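Ornus Pantry Forum > Shelving and Storage

ermelinda_ramalho
Members are asked to state a preference on storing canned vegetables. I propose that cans lie on their sides, with labels facing out.
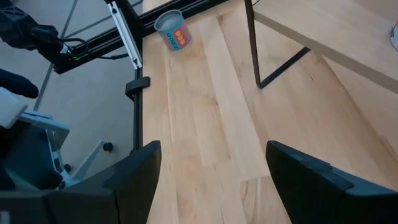 Can of corn, on the light wood table.

Macedo14
I respectfully disagree. Cans on their sides roll. Upright storage should remain the standard.
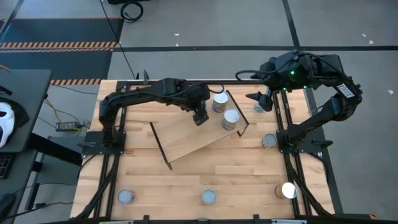
A slanted board may be acceptable if it has a raised lip at the lower end.

brullar_211
I support Macedo14 on upright storage. Lips collect dust.

ermelinda_ramalho
Noted. My shelf is 12 inches deep and will stay as it is.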